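Updated February
By the Lodthorpe Family Reference editors

Parallel play is a form of early childhood behavior in which two or more children play near one another, often with similar objects, without trying to influence what the others do. It is most often seen between the ages of 2 and 3, though it continues in older children and can be observed in adults. In stage models of social play it is placed after onlooker behavior and before associative play.

Older parenting manuals, including many printed before 1960, treated the behavior as a sign of shyness and advised the mother to step in. Later writers regard it as an ordinary part of development. A child playing in parallel may copy a neighbor's actions, glance up often, or move away when the neighbor leaves.
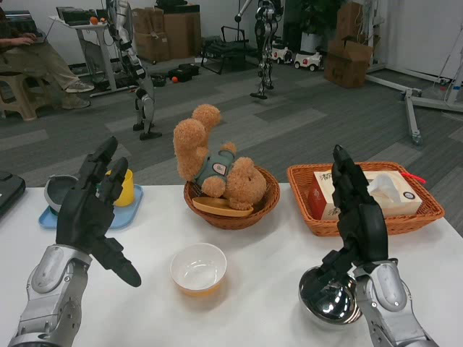
Parents usually meet parallel play first at home, with a sibling or a visiting child. Disputes at this age tend to concern objects more than space, and duplicate sets are commonly advised. The materials need not be toys. Household items such as a small round bowl, a basket and a shiny metal ball serve for filling, emptying and rolling, and are suited to children who are not yet interested in shared rules. A ball given to a child under three should be too large to fit in the mouth.

The Clorano method, used in some parent and toddler groups, seats children side by side and asks adults to remain silent for the first part of the session. The Luso method allows the adult to name objects aloud but not to direct their use. Supporters of both claim that sharing develops earlier as a result. The evidence is limited, and most of it rests on reports by mothers and fathers.

See also: Associative play; Solitary play; Sibling rivalry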